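Section 5. Setting up and looking after the hand-held gripper station

Applies to Karaca hand-held gripper pairs used at a Plonditz table cell. Revised Nov 1, 2024.

This section covers placing the table, connecting the left and right grippers, zeroing the jaws, and the routine care that keeps the pair usable between services. Programming of the cell that uses the recordings is covered in Section 6. Read the cautions before you connect anything.

5.1 Before you start

You will need:

The left and right grippers, each with its own cable
The controller box and its power supply
A sheet of plain white paper large enough to cover the working area
Low-tack tape
The peg board or other workpiece for the session
A 2 mm hex key
A dry lint-free cloth

CAUTION: Switch the controller off at the wall before plugging in or unplugging a gripper cable. The connectors are not rated for hot swapping, and a damaged port means returning the whole controller.

CAUTION: Keep fingertips clear of the jaws while the controller is starting up. The jaws close once and open once during the self-check.

NOTE: The grippers are a matched pair. Do not combine a left unit from one set with a right unit from another, even if both are the same version. The calibration file is stored per pair.

5.2 Preparing the table

1. Check that the table stands inside the enclosure and does not rock. If it does, adjust the feet before going on. A table that shifts during a session will spoil the position data, and the fault is hard to spot afterward.

2. Wipe the tabletop and let it dry.

3. Lay the paper flat over the working area. Tape it at the corners only. Tape across the middle tends to catch on the jaws.

4. Replace the paper if it is creased, torn, or marked with pen. Dark marks can be picked up as edges by the tracking software.

5. Set the workpiece near the center of the paper, where both grippers can reach it without the operator leaning. It does not have to be square to the table. Small changes in angle from one recording to the next are useful and should not be corrected.

6. Clear everything else off the paper, including tape rolls, hex keys, and cups.

5.3 Connecting the grippers

1. Confirm that the controller is off.

2. Run the left cable off the left side of the table and the right cable off the right side. Do not cross them under the table.

3. Leave a loose loop at each gripper. The operator must be able to turn the wrist fully both ways without pulling the cable tight.

4. Plug the left cable into port L and the right cable into port R. Push until the collar clicks. Do not twist the collar.

5. Check that the gray plate on top of each gripper is firmly seated. If a plate moves under light finger pressure, tighten its screws with the hex key, a quarter turn at a time. Stop when the plate no longer moves. The threads are cut directly into plastic and strip easily.

6. Switch the controller on and wait for both status lights to turn solid green.

NOTE: If one light stays amber, switch off, swap nothing, and reseat the cable on that side. If it is still amber after a second attempt, go to 5.6.

5.4 Zeroing the jaws

Zero the jaws at the start of every working day, after any drop or knock, and after changing jaw pads.

1. Rest both grippers on the paper with the jaws facing each other and nothing between them.

2. Select Zero Pair on the controller.

3. Close the left jaws fully by hand and hold until the tone sounds. Release.

4. Repeat for the right jaws.

5. Open both sets of jaws as far as they will go. The display should read 100 for each side. A reading of 98 or 99 is acceptable. Anything lower means something is obstructing the travel, most often a pad that has crept forward.

6. Save the result. The old values are overwritten.

5.5 Holding and moving the grippers

1. Sit or stand so that both elbows hang freely. Adjust the chair, not the table.

2. Take one gripper in each hand and bring the jaws toward the workpiece from either side.

3. Keep cuffs back from the jaw linkages. Loose sleeves are permitted if they end at the wrist. Remove bracelets and watches with metal bands.

4. Move at an even pace. Quick jerks cause the tracking to drop out, and the recording will be rejected at upload.

5. When inserting a peg, let the jaws hold it and keep the fingers off the workpiece altogether. A peg that has been nudged home with a finger makes the whole recording unusable.

6. Lay the grippers down on the paper between recordings. Do not hang them by their cables, and do not stand them on the gray plates.

CAUTION: Stop if you feel tingling or numbness in the hands. Sessions are limited to 34 minutes, followed by a break away from the table.

5.6 Faults and first checks

Status light stays amber: Inspect the cable for a sharp bend close to the gripper. If the outer cover is split, take the pair out of use.

Jaws feel gritty or slow: Open them fully and wipe the linkages with the dry cloth. Do not use oil, grease, or contact spray. Mirititz dry lubricant may be applied to the pivot pins only, at the yearly service.

Reading drifts during a session: Zero the pair again. If the drift comes back within the hour, check the pads for wear and the plate screws for play.

Tracking lost on one side: Look for something covering the gray plate, such as tape, a label, or a fingerprint. Clean with the dry cloth.

Tracking lost on both sides: Check the room lighting first, then restart the controller. Strong sunlight on the white paper is a frequent cause – close the blind and try again.

5.7 Routine care

Every day: Zero the jaws. Check both cable loops. Replace the paper if needed.

Every week: Tighten the plate screws if they have moved. Wipe down the linkages. Check that the floor around the enclosure is clear where the operator walks.

Every year, in February: Return the pair to Gometex for service, together. Include the latest calibration file and a note of any drops. Pads are replaced at this visit whether or not they look worn.

5.8 Position check

Before the first recording, hold both grippers at the workpiece with the jaws facing inward. Both cables should be slack and the paper flat under the hands. Correct anything that is off, then start recording.

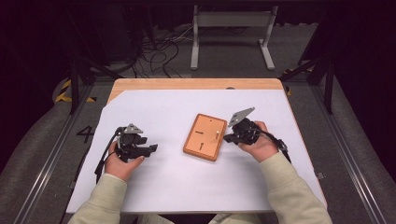
Reader comments on this section

Gometex service desk: Step 3 of 5.3 deserves to be a caution. Most of the pairs that reach us early have a cable broken just behind the grip, and in almost every case the cable had been run tight to keep the table tidy. Please leave more loop than you think you need, and send the cable in with the pair even if it still works.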